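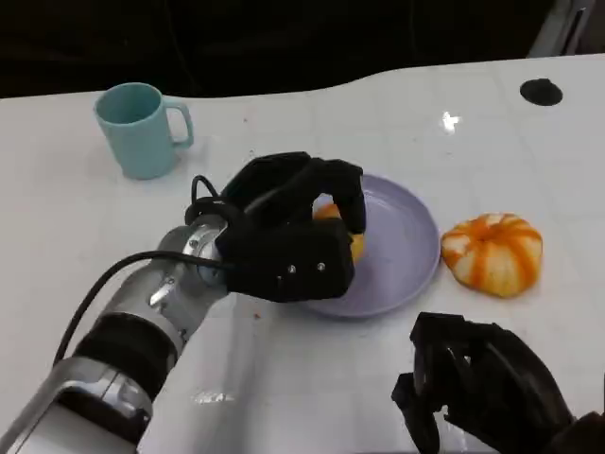
Geht das auch, wenn man bisher nur Renderings hat und noch kein einziges gebautes Projekt?, wollte neulich jemand unter dem letzten Beitrag wissen, und weil ich darauf in drei Zeilen nicht vernünftig antworten konnte, ist nun eine ganze Anleitung daraus geworden. Ja, es geht. Ein Portfolio für die Bewerbung in einem Lichtplanungsbüro braucht keine eröffneten Hotels und keine Museumsflügel, es braucht ein paar gut erzählte Arbeiten und jemanden, der sich beim Sortieren Zeit gelassen hat. Macht euch also einen Tee, das dauert jetzt ein Weilchen.

Schritt 1: Alles auf einen Haufen

Sucht zuerst wirklich alles zusammen, was ihr habt: Studienarbeiten, Wettbewerbe, Skizzen vom Küchentisch, Messprotokolle, Fotos von Bemusterungen, auch die etwas peinlichen aus dem ersten Semester. Noch nichts bewerten! Ich habe damals meine Entwurfsarbeit "Tak" beinahe vergessen, eine kleine Beleuchtung für ein Treppenhaus, und ausgerechnet über die wurde im Gespräch bei Doseo am längsten geredet.

Schritt 2: Auswählen

Aus dem Haufen werden jetzt 3 Hauptprojekte. Mehr liest kaum jemand in Ruhe durch, und ihr wollt ja, dass man bei euch hängen bleibt. Nehmt möglichst verschiedene Maßstäbe - einen Innenraum, etwas im Außenraum und gern eine Leuchte oder ein Detail, das ihr selbst entwickelt habt. Kleinere Sachen dürfen hinten auf eine Sammelseite, da stören sie nicht und zeigen trotzdem, was euch sonst noch Freude macht.

Schritt 3: Jedes Projekt erzählen

Fangt mit der Aufgabe an: Was ist das für ein Ort, wer hält sich dort auf, zu welcher Tageszeit? Dann kommt die Idee, am besten mit einer Handskizze (die darf ruhig krumm sein, man sieht darin, wie ihr denkt), danach Grundriss und Schnitt mit eingetragenen Leuchtenpositionen und erst zum Schluss das schöne große Bild. Schreibt bei Gruppenarbeiten dazu, welcher Teil von euch stammt. Bei meinem Projekt für den Hof in der Urkgate habe ich das zuerst weggelassen und musste es dann im Gespräch etwas umständlich nachreichen.

Schritt 4: Technik zeigen, aber in Maßen

Eine Falschfarbendarstellung pro Projekt genügt völlig, dazu eine kurze Leuchtenliste mit Farbtemperatur, Abstrahlwinkel und Steuerung. Ganze Berechnungsausdrucke bitte nicht! Wer sie sehen möchte, fragt danach, und dann habt ihr sie in einem zweiten Dokument parat.

Schritt 5: Layout und Umfang

Mit 13 Seiten im Querformat kommt man wunderbar hin, Titel und Lebenslauf eingerechnet. Die Datei sollte höchstens 10 MB haben, sonst bleibt sie in manchem Postfach stecken. Nachtaufnahmen und dunkle Renderings gewinnen oft auf weißem Grund, aber probiert es an verschiedenen Bildschirmen aus und macht wenigstens einen Probedruck. Meine Kuledar-Fassade war am Monitor herrlich stimmungsvoll und auf Papier leider fast nur noch schwarz. Für die Texte reicht eine gut lesbare Schrift in 10 Punkt, und bitte immer dieselbe.

Schritt 6: Liegen lassen und abschicken

Legt das Ganze ein paar Tage weg und gebt es dann jemandem, der mit Licht gar nichts zu tun hat. Wo diese Person stockt, fehlt meistens ein Satz. Danach noch einmal die Seitenzahlen prüfen, das PDF mit eurem Nachnamen benennen und ein kurzes Anschreiben dazu, das auf ein bestimmtes Projekt des Büros eingeht. Viele Büros stellen nach meiner Erfahrung im Oktober noch einmal ein, wer also gerade im Sommer sitzt und sortiert, liegt gut in der Zeit.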